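Hurar Workshop Gallery: Planning the Next Benches
May 2021

Welcome back to the gallery, and thank you for being patient with us over the winter, when there was much more talking about purchase orders going on than picture taking. We are in the middle of deciding what to buy for the second half of the year here at the Awan building, and several of you have written in to ask how we go about it, so this page has fewer pictures than usual and a good deal more chatter. Put the kettle on!

The work at the bench is hand work for now, with the grippers strapped on and the person doing the moving. Most of what we need to budget for starts from there.
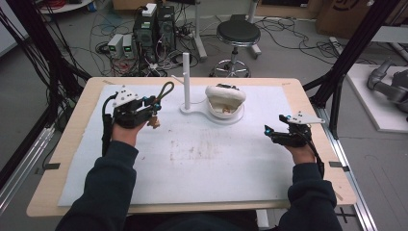 A gripper on each hand, and the white foam board down on the table.
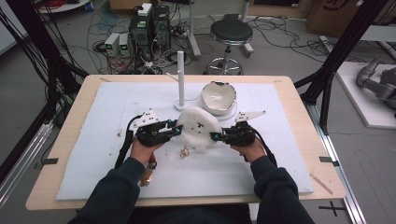 The question that took up most of our spring was whether to buy more arms or more hand-held sets, and I will say right away that we went back and forth on it for longer than I'd like to admit. An arm is a lovely thing to have. Visitors like an arm, and so do the people who sign for it, and I understand that completely (I still stop and watch when one is moving). But an arm also wants a platform, a place on the floor that it will more or less own forever, somebody trained to look after it, and a patch of time at the start when it does nothing at all except be installed. A hand-held set wants a person and a table. For a shop our size, with the kind of fiddly little tabletop jobs we are trying to learn about, the second list was a great deal easier to say yes to.

So the plan, as it stands, is to get the hand-held sets up to 12 pairs by November and to leave the arms as they are until the next budget year. That number came out of a very long afternoon with a calendar and a pencil. We worked out how many people could be at a bench at once, how many pairs would be off being mended at any given time, and how many we would want on the shelf so that a broken finger tip on a Monday morning doesn't send somebody home. If you only take one thing from this page, please take that last part. We bought exactly as many pairs as we had seats the first time and regretted it inside of a month.

We asked two suppliers to quote. Linora makes a set that comes ready to go, with everything in the case down to the spare screws, and their people were very kind on the phone and answered the same question from me three separate times. Lorkent sells the parts more or less by the piece and leaves the putting together to you. On paper Lorkent came in lower, and for a week or so we were all quite pleased with ourselves. Then we added in the hours for assembly, plus the wiring, plus the connectors (we always forget the connectors), and the gap got small enough to step over. We are going with Linora for the complete pairs and Lorkent for spares, which seems to suit both of them fine.

Delivery is the part that needs the most elbow room. Linora quoted us 90 days from the order, and I have written it on the big wall planner with an extra two weeks after it in a different color. Those two weeks are for the boxes to sit at the front desk, for the packing slips to be checked against the order, and for whatever turns up missing to be chased. Please do count this time when you make your own plan. It is so tempting to write the delivery date and the start date in the same square.

Now for the small stuff, which I find I care about more every year. We set aside 2000 dollars as a separate line for the things that go on and around a bench, and we keep it separate on purpose so that it can't be quietly swallowed by something with a motor in it. Out of that line come foam boards, clips, cable, cable ties, stools, labels, tape for marking the floor, and the objects people practice on. Boards get smudged and scratched and picked at, and they should! They are there to take the wear. I used to try to make each one last, and all I got for it was a grumpy bench and a saving too small to be worth writing down. These days we order a stack and change them when the person using the board says it's time.

Practice objects deserve a few words too. Cups and bowls break, soft things shed, and anything with thread in it will find its way into places you didn't know you had. We used to buy these one at a time out of whoever's pocket was nearest and sort out the receipts later, and I can tell you the receipts never did get sorted out. Now there is a shelf, and a clipboard hanging on the shelf, and when something is used up you write it on the clipboard and it gets bought with the next lot. It took a while for everyone to get in the habit, me included.

Power and cabling I would put much earlier in the planning than we did. Every pair has its cables, every cable wants to go somewhere, and the somewhere is usually the floor unless you have paid for it to be elsewhere. We have a quote in hand for overhead runs above the new benches – it is roughly a third more than I had hoped – and I am going to argue for it anyway. Adding it later means moving the tables, and moving the tables means setting up every single bench again from scratch.

Tables, then, and this will be the last of the shopping list. We are staying with light wood at 32 inches high. A couple of people asked for the kind that cranks up and down, and I did look into it quite seriously, but each one cost close to what two plain tables do, and a table that changes height is one more thing to write down every time somebody sits at it. We will spend the difference on better stools with proper height adjustment and a footrest. Three hours with your arms out in front of you is a long time, and the grippers do have some weight to them by the end of a session. If you are budgeting for people to do this work, please budget for their shoulders as well – breaks, a second person to swap in, a comfortable seat. None of that shows up on a supplier's quote and I would put it ahead of nearly everything that does.

A few odds and ends that I promised to answer:

Yes, we did think about renting. The rates were fair for a month or two and quite silly after that, and the rental sets couldn't be modified at all, so no changing the finger tips.

Training for the new pairs is two half days, and we pay for them out of the same budget as the equipment.

We hold back a little for repairs in each quarter instead of keeping one big pot for the year. The big pot was always empty by summer.

Old sets stay with us. They get stripped for plates, screws and cable, and the drawer they go into has saved us more than once when a parcel was late.

The order goes in as soon as the overhead cable question is settled, and I'll put up the next batch of pictures once the new benches are standing and somebody has swept up. Questions are welcome through the contact page as always, and if you have bought stools you really love, do write and tell me which ones.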